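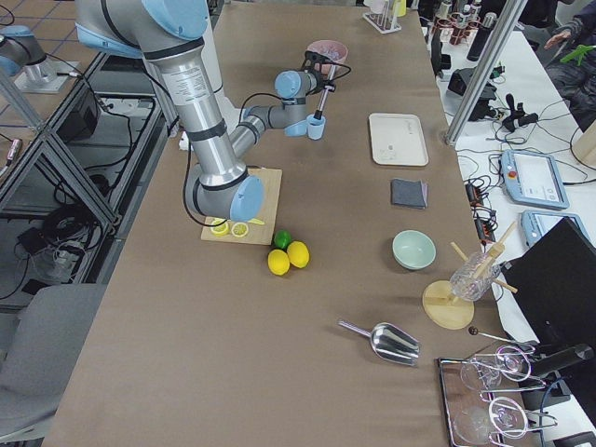 Objet : Re: [comptoir] Soirée de janvier, plan du bar et matériel
De : Beatriz Cordeiro
Date : mercredi 13 décembre 2023

Bonsoir à tous,

Je réponds dans le texte, et d'avance pardon pour le ton. J'ai relu le message de Teoh deux fois et je ne suis toujours pas convaincue.

> Bonjour la liste,
> Je vous ai mis la table telle que je la vois pour janvier.
> Papier kraft sur toute la longueur, ça évite la nappe et
> ça se jette à la fin.

Le kraft, pourquoi pas. Pour la planche et les agrumes, très bien. Mais un bar, c'est de l'eau partout, et le kraft mouillé gondole, puis se déchire sous le premier bol qu'on tire vers soi. Je voudrais voir l'essai fait avec des glaçons qui fondent, pendant une heure, avant qu'on commande le rouleau de 50 mètres chez Skudia. Si quelqu'un l'a déjà fait, qu'il le dise, je me tairai.

> Côté agrumes, on coupe les citrons en rondelles sur la
> planche en bois, au fur et à mesure. Les fruits entiers
> restent juste à côté.

Sur le principe, d'accord : la planche claire, deux rondelles prêtes, les citrons entiers contre le bord, tout cela se comprend d'un coup d'œil. Ce qui me chiffonne, c'est « au fur et à mesure ». On attend jusqu'à 305 personnes. Qui coupe ? La même personne qui sert ? L'an dernier, c'était moi, et au bout de vingt minutes j'avais une file jusqu'au vestiaire et du jus dans une coupure au pouce. Je propose qu'on tranche d'avance, au frais, dans des boîtes fermées, et qu'on garde la planche pour l'appoint.

Et le citron vert ? Je n'en vois qu'un seul, à côté des deux jaunes. Si la carte comporte encore la boisson au citron vert, il en faudra un cageot. Si elle n'y est plus, autant le retirer de la table, sinon on nous en demandera toute la soirée.

> Le bol vert pâle sert pour les déchets, le rose pour
> les petites choses à portée de main.

« Les petites choses » ne me dit rien. Dans le bol rose il y a un fond de quelque chose de clair, et je serais incapable de dire quoi. Une étiquette, s'il vous plaît, ou alors une ligne dans le plan. Quant au bol vert, il est joli, mais trop petit pour des déchets : trois citrons pressés et il déborde. Mettons une vraie poubelle sous la table et gardons le bol pour les rondelles.

> Les verres sèchent sur le support en bois, c'est plus
> élégant qu'un égouttoir.

Plus élégant, je veux bien. Il y a un verre côtelé dessus, la tête en bas, et l'effet est réussi. Seulement un support à chevilles de cette taille ne remplacera jamais un casier de lavage. Je le vois très bien comme décoration, pas comme solution. Même remarque pour le petit plateau avec les deux verres à pied couchés : on en fait quoi quand le troisième invité veut du vin ? Rastov loue des casiers, il suffit de demander un devis. Et je préférerais que les verres à pied ne soient pas au coin de la table. C'est là que passent les manches et les sacs.

> Pour la glace, la pelle en inox, et la serviette grise
> pliée pour s'essuyer les mains.

La pelle, oui, cent fois oui – j'ai assez râlé contre ceux qui plongent un verre dans le seau. Mais elle ne doit pas traîner à même le papier. Elle a besoin d'un endroit à elle, propre, et le plateau blanc cassé aux coins arrondis ferait très bien l'affaire s'il n'a pas d'autre emploi. Teoh, tu ne dis nulle part à quoi il sert.

La serviette : une seule pour toute la soirée ? Gris foncé, en plus, on ne verra pas quand elle sera sale. Prenez-en une pile, et des claires.

> L'ensemble tient dans une seule caisse de la marque Weta,
> on monte tout en dix minutes.

J'ai déjà entendu « dix minutes » pour l'apéritif de printemps. Il nous en a fallu quarante, et le tire-bouchon était resté chez quelqu'un. Je demande donc une liste écrite du contenu, collée dans le couvercle, avec au minimum la planche, le couteau, les bols, la pelle et l'ustensile noir à long manche. Ce dernier, d'ailleurs, je l'ai cherché dans ta liste de courses sans le trouver.

Je ne suis pas contre le plan. La table est plaisante à regarder et on voit que Teoh y a passé du temps. Je pense seulement qu'elle a été pensée pour deux personnes qui boivent tranquillement, et j'attends qu'on me montre le contraire avec un vrai service.

Si un essai est prévu avant les fêtes, je peux venir n'importe quel soir après 19 h, et j'apporte les glaçons.

Beatriz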